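Elogio del planificador aburrido

Llevo 116 entradas en este blog y creo que en la mitad me he quejado de lo mismo, así que ténganme paciencia una vez más: seguimos enamorados de las políticas aprendidas y tratamos al planificador de movimiento como al pariente que viene a cenar y del que nadie se acuerda de servirle vino.

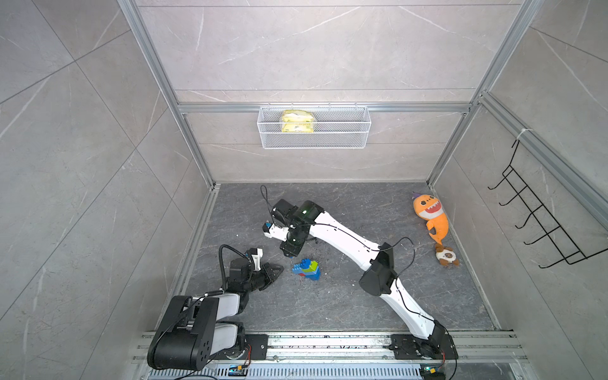

Tamara Vasylenko, con quien discuto de esto desde los tiempos de Korach, sostiene que con datos suficientes dos brazos aprenden solos a no estorbarse. Puede ser, y ojalá. Pero en noviembre pasé tres tardes leyendo registros de Prinix, nuestro coordinador, y casi todos los tropiezos venían de una reserva de espacio caducada, un fallo humilde que se arregla con un reloj compartido y un poco de cariño.
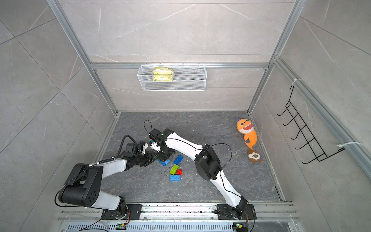

Lo que pido es modesto: que el código que decide quién pasa primero se pueda leer con un café en la mano (¡aunque sea largo!), que cada parada deje escrito su motivo y que la percepción confiese cuándo duda de una pieza. Iason Drakos me dice que eso es ingeniería de otra época. Le contesté con un parche de 157 líneas, y todavía estoy esperando su revisión.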